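About Us

Hi, and welcome to Daltthorpe Volleyball Club! I started this thing because my own kids had aged out of the rec league and I couldn't find anywhere between there and the big travel teams over in Ullelport (lovely people, but we didn't have that kind of money or that many free weekends). So I booked two courts, sent out a bunch of emails, and hoped somebody would show up with a ball.

They did! We now run school-age teams, an adult coed league and a beginners' night where you really can come without ever having served overhand. Last season we had 743 players signed up across all of it, and I'm still a little stunned when I type that.
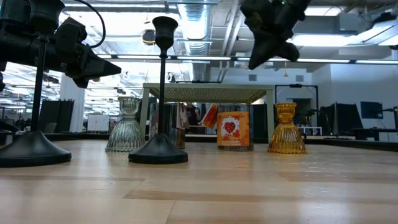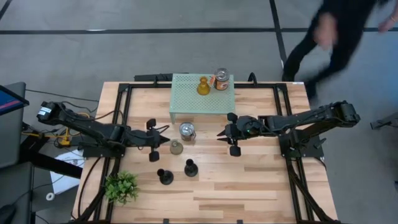

Our home gym is on Kao Street, with roughly 400 seats when the bleachers are pulled all the way out. Tryouts for the school-age teams are in July, and the adult league fills up on its own, so get your name in early if you want to play with a particular group.

The big date for most of us is the Tuluseck match. We've been playing them since our second season and they've beaten us more often than I'd like to put on a website. The girls took them to five sets this past year and I lost my voice for most of a week – worth it!

If you want to play, coach or learn to keep score, send me a note through the contact page. I answer in the evenings, usually after nine when practice is done and the nets are down.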